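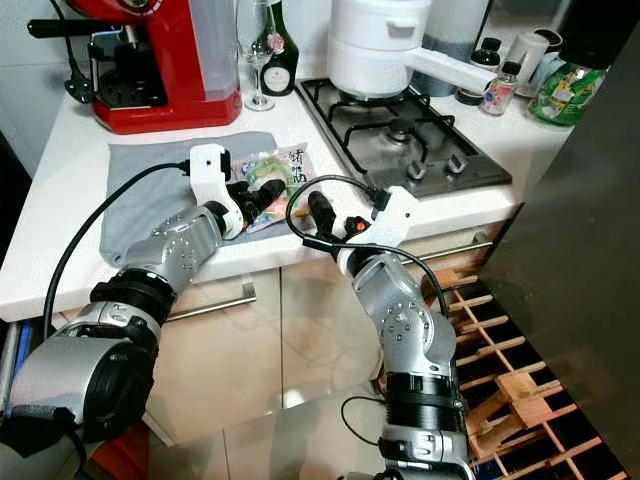 Shared kitchen at Senard reopens with snack shelf

The shared kitchen on the second floor of the Senard building is open again after being closed for 16 days while the counter was replaced. Tenants have been able to use it since Tuesday morning.

The new counter is white and runs along the wall beside the gas hob. The espresso machine has gone back in its old corner, and tenants who left their own cups and glasses with the front desk can collect them until the end of the week.

The main change is a snack shelf, which will be stocked by Dokano, a small importer with an office on the ground floor. It will carry crisps, rice crackers and dried fruit, mostly from Taiwan and Hong Kong. Tin-yau Liu, who runs Dokano, said he had been bringing in spare bags for neighbours for more than two years and wanted to put it on a proper footing.

"People kept knocking to ask what was in the green ones," he said.

Snacks will be paid for through the tenants' monthly bill. A sheet with the ingredients in English will hang next to the shelf - several tenants asked for this at the last building meeting, among them Sewwandi Ekanayake, whose son has a nut allergy.

The usual rules still apply. Towels go in the wash on Fridays, opened packets should be clipped and named, and the hob must be turned off at the knob after use. The kitchen is open to all 67 tenants from 7am to 9pm.

The shelf will be on trial until June. Comments can be left with Mikkel Briem at the front desk.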